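Left arm dropped out again
Sat 15 September

Quick one, kettle's on. Two faults this week on the Hondthorpe rig, same arm both times. It runs fine for up to 200 cycles, then the left one just stops answering. No bang, no smell, the right one carries on without it. Which is the bit I don't like – one arm dead and the other still swinging over the table.

Blamed the Pilden script first. Wrong. Swapped the supply, no change. Now I think it's the cable, it bends over the elbow every single move and I tied it too tight back in Febuary. Left tip stays parked at the corner of the red-edged square while the right one goes for the blue bit.
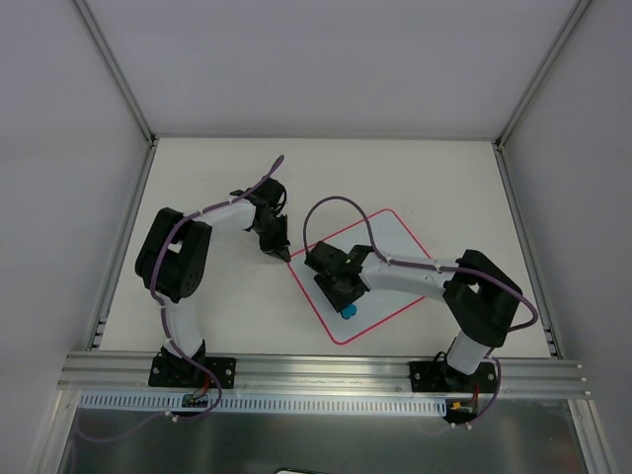
To do before monday
New cable, looser ties. Stop BOTH arms if either goes quiet. Hand off the table till then.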